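Explore > Plants > How Plants Grow > Climbing Plants

How do vines climb?

A tree spends years building a thick trunk so that its leaves can reach the light. A vine has a thin, bendy stem and could never stand up by itself. It climbs on something else, such as a tree, a fence or a wall. Growing this way saves a lot of energy, and some vines can grow several inches in a single summer day.

Different vines climb in different ways.

Twining

Beans and morning glories are twiners. The tip of the stem moves in slow circles as it grows. When it bumps into a pole, it keeps circling and wraps around it. Each kind of plant usually turns the same way every time. If you unwind a bean and wrap it the other way, it will often go back to its old direction.

Tendrils

Peas, grapes and cucumbers have tendrils, which look like thin green strings. A tendril can feel touch. The side that touches a twig grows more slowly than the other side, so the tendril bends and curls around it. Later it coils up like a spring and pulls the plant closer.

Sticky roots

English ivy grows tiny roots along its stem. They push into small cracks in bark or brick and make a kind of glue.

Vines in patterns

People have drawn vines for thousands of years. A vine can bend in any direction, so it fills up a space easily, and you will find vines on plates, wallpaper and cloth. Printed vines are often thin, with small leaves and flowers along them.

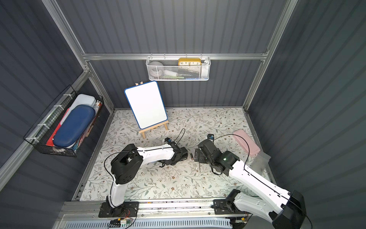
Try it: watch a bean climb

You need a bean seed, a pot of soil and a straight stick.

1. Plant the seed an inch deep and water it.
2. Put the pot in a sunny window. The shoot should come up in around 8 days.
3. Push the stick into the soil next to the shoot.
4. Draw the plant every morning. Put an arrow on your drawing to show which way the stem is turning.

Words to know

Tendril: a thin part of a plant that curls around things.
Twine: to wrap around something while growing.

Related pages
Why Do Leaves Change Color?
What Is Inside a Seed?
Plants That Eat Insects
How Tall Can a Tree Grow?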